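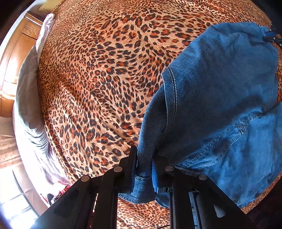 Denim on a leopard print bedspread, with a fold of the cloth held between the jaws of a hand-held gripper.

How to test a folding gripper on real laundry

Folding is the chore people ask about first when the talk turns to home robots. The short answer is that machines can do parts of it, slowly, when the clothes are easy and someone has set things up. The longer answer depends on the clothes, the surface and the person running the test. These steps will help you find out where your own setup stands. They assume you have a pair of grippers that can be worked by hand and later mounted on arms.

I wrote the first version for new people in our workshop at Lillero. Godelieve Van den Broek has since run it in her own home and corrected several steps.

What you need

Two grippers with jaws that close evenly
A bed or a large table
A mixed pile of clothes, including denim, a T-shirt and something thin
A notebook, or a sheet with one line per attempt
A clock or phone timer

Step 1. Pick the surface

Start on a bed if the robot is meant for homes. A table is easier, and you will get better numbers from it, but most people sort clean clothes on a bed. A mattress gives way when the jaws push down. On a hard table the tips stop at the surface and slide under the hem. On a mattress they sink, and they may pick up the bedspread along with the garment.

Leave the bedding as it is. A busy print makes it harder for software to find where the garment ends, and a plain white sheet hides that problem from you. If your system only works on the plain sheet, write that down.

Check the light as well. Daylight from a window can leave a bright patch on anything varnished or shiny, and the patch moves through the day. We run the same garment at 9 in the morning and again after lunch.

Step 2. Choose the first garment

Denim is a good place to begin. It is thick, it holds a fold, and the seams give the jaws something to close on. It also has lines of stitching that look a lot like edges to a vision system. A double seam down the middle of a garment can be taken for the outside edge, and then the gripper goes for a spot where there is nothing to pick up.

Lay the garment down the way it comes out of the basket. Do not smooth it first. Smoothing is half of the job, and if you do it by hand you have tested the other half only.

Step 3. Work the grippers by hand

Before you put anything on an arm, do the whole fold yourself holding the grippers. It feels clumsy. Keep going until you can finish a garment without putting the tools down.

Grip the hem with one tool. Close the jaws on a thick fold, well in from the edge of the cloth. Use the other tool to hold the garment down at a far corner. Lift the first side a little, pull until the cloth between the tools is close to flat, then carry it over. Open both jaws and back them straight out. If you lift them away at an angle the tips drag the top layer with them.

Note each place where you wanted to use a finger. These are the places where the machine will get stuck. On my own list the worst one is separating two layers of cloth that are lying together. A person rubs them apart with a thumb and does not think about it. Flat jaws have no good way to do that.

Step 4. Count attempts the same way every time

Decide what a finished fold is before you start. Ours is simple: every edge is tucked in, and the garment can be moved to a stack without coming open. Luuk Wuyts at Vermeulen uses a stricter rule where the stack has to stay up on its own, and his results look worse than ours for that reason alone.

Write down a failed grip as its own event, even if the next one works. A video of a robot folding a shirt usually shows you the last try. If it took 2 tries to find the hem, the person at home still had to wait for both.

Step 5. Move to the arms

Use the same bed, the same pile and the same rule. Run slowly at first and keep a hand near the stop button. Expect the numbers to drop a long way. Ours dropped most on thin fabric, where the jaws closed on the cloth and the bedspread together.

Do not change the gripper and the software in the same week. We did that once in March, and the results were no use to anyone.

How many runs are enough

For a rough idea, a full afternoon will do. For anything you plan to show a customer, we aim for 1,000 logged attempts across all garments, with denim making up no more than a quarter. The Prirkasham pile, named after the street where we collected it, has baby clothes and a fitted sheet in it. Leave the fitted sheet until last. We have not had a clean fold on it yet, with arms or by hand with the tools.

Can it do the chore yet?

By our rule, a machine can fold towels and most T-shirts if a person empties the basket and takes away the stack. Denim works when the garment lands right side out. Sleeves turned inside out still need a human. So do socks, which the Cedis arms drop between the mattress and the headboard more often than I would like.

Before you pack up, look over the jaws for lint and wipe the tips with a dry cloth.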